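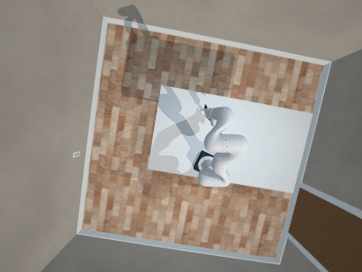 I get a lot of mail from people who want to put a first robot arm in a small shop and have no idea where the money goes. I run the planning side at Wolby, and I've made most of the mistakes already, so I finally wrote the answers down in one spot. My first rule is to lay the room out in simulation before you sign anything. Look how much bare floor there is past the left end of that white table. I fought for that strip! It's where a cart can stand, and on my first paper sketch I'd given it away to shelving.

Do I really need to simulate one arm on one table?

I would. You're going to spend a lot more fixing a bad layout than you'll spend on a week of clicking around. I set up the room with the walls, the door and even the wall outlet, then I moved the base around the tabletop until I stopped changing my mind. Our Flisau office skipped this step and ended up ordering a second table (I'm still hearing about it).

Should the base go in the center of the table?

Maybe not. I like it near a long edge, so the open part of the tabletop stays in one piece and you can get parts on and off without leaning past the arm. Ask the vendor for the mounting plate drawing early, and check it against the table you want to buy. Drilling a tabletop twice is no fun. And keep an eye on where the elbow goes when the arm folds up, it takes more room than the base does.
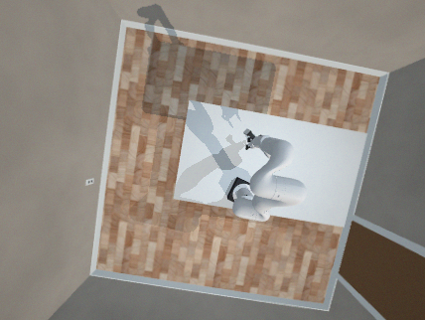

What should be in the budget besides the arm?

More than you'd think, so here's my usual list:

- Table and mounting plate
- Gripper, plus spare fingertips
- Electrical work, if your outlet is on the wrong wall
- Shipping and a crate deposit
- Training days for whoever will run it
- A cushion for stuff you forgot

My last small-items line came to 1000 dollars and I used nearly all of it on cables and brackets. I also put in 250 for fingertips alone, and I'd do that again.

How long does ordering take?

Our last quote from Turunen said up to 30 working days for the arm, and the table came separately. If you want to be running by October, start asking for quotes in spring. Get the delivery terms in writing, and measure your door before the crate shows up, please.

Can I test with my real parts before buying?

You can get pretty close. Start with one simple block on the table and see how the arm comes at it from above. I look hard at whether the wrist hides the gripper from an overhead view, which matters a lot if you're pricing a ceiling camera. You may want a second camera on the side, and it's much nicer to find that out while it's still a line on a spreadsheet. After that I swap in models of the real parts, ugly ones first. 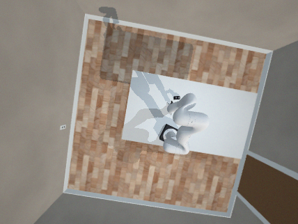
Is it cheaper to rent first?

Sometimes! I rented through Asosness for 8 weeks and it was money well spent, mostly on learning that I wanted a longer table. If you already know your part and your table size, I'd go ahead and buy.

Related questions
Picking a gripper on a small budget
Floor plans for one-arm cells
What to ask on a vendor visit

Search this site Enter keywords Go

Contact Wolby | Copyright Wolby | Last updated 2025-05-12 | Back to top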